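Linen and storage check, Hinrichs site
Date of check: 06/02/2026
Checked by: Mamta Yadav

1. Walkways clear of boxes and bags. Yes.
2. Shelving fixed to wall. Yes. Top bracket in bay 11 needs tightening.
3. Clean and used towels kept apart. Yes.
4. Rolled towels stored end-on, no stacking above the rim. Yes.
5. Baskets free from splits and sharp cane ends. See comment.

Comment on 5: run a hand along the inside walls and the base before filling. Any basket that snags cloth comes out of use and goes on the Drarow repair list.

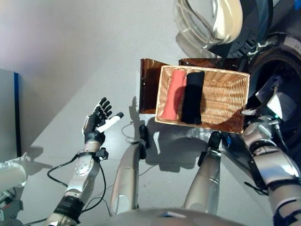

Wicker basket with two rolled cloths at the left end, rest of base clear.

6. Plastic sheeting folded away from walkways. Partly. Two loose sheets by the rear door, moved during the check.
7. Floor dry and swept. Yes.
8. Fire door closes fully. No. Catches on the frame, reported to Rerkell, job 413.

Items 2 and 8 to be looked at again in March. Item 5 stays open until the repair list comes back.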